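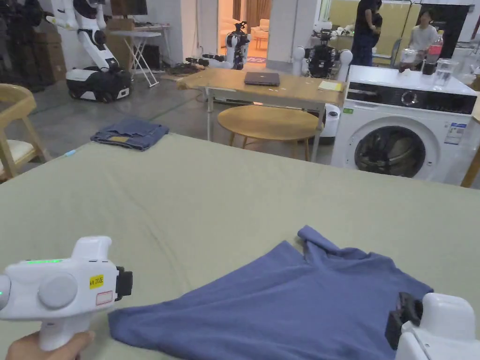
## 4. Folding a garment with the Kalleck hand grippers

1. Spread the garment on the covered table. Check that the green lights are on.
2. Hold one gripper in each hand and close the jaws on the cloth.

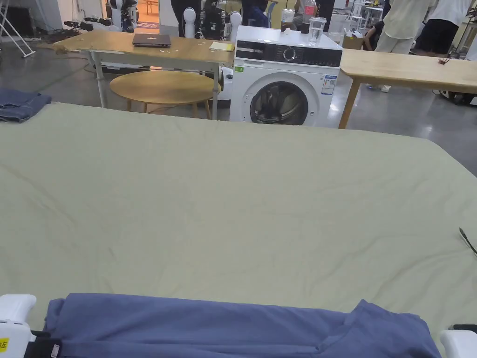 *Fig. 4.2 - Garment at the near edge of the table, one gripper at each end.*

**Caution:** Keep fingers and loose sleeves clear of the jaws. Closing force is 35 N.

3. Lift the cloth slightly. If it slips, lower it and grip again with more fabric in the jaw.

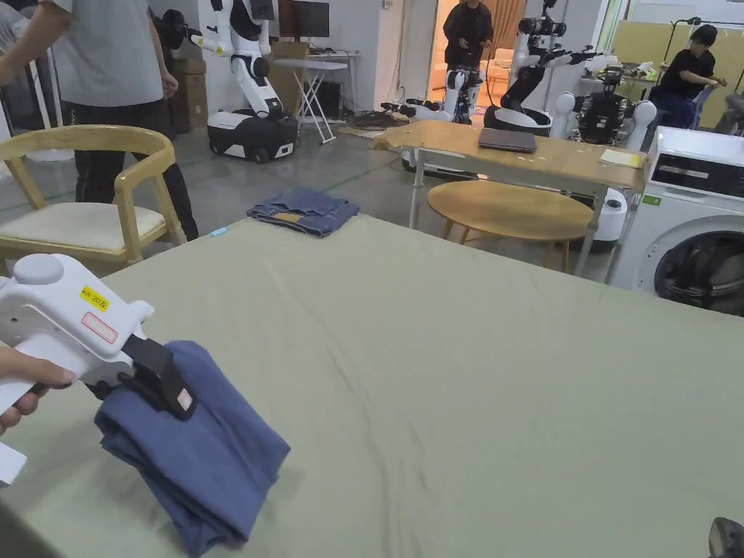

4. Move the grippers apart until the top edge is taut, then stop. 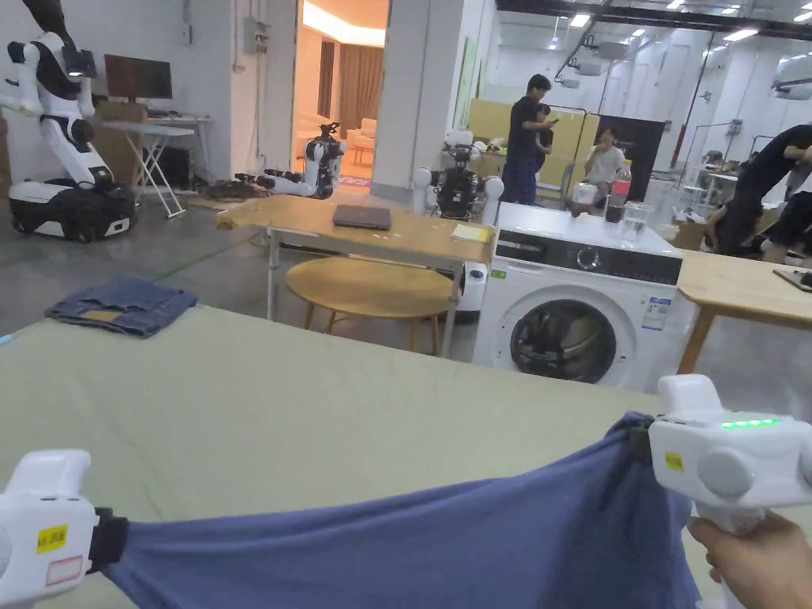 *Fig. 4.4 - Cloth held taut between both grippers.*

**Note:** Replace the jaw pads after 3,000 grips - order part 11 from Cavitz.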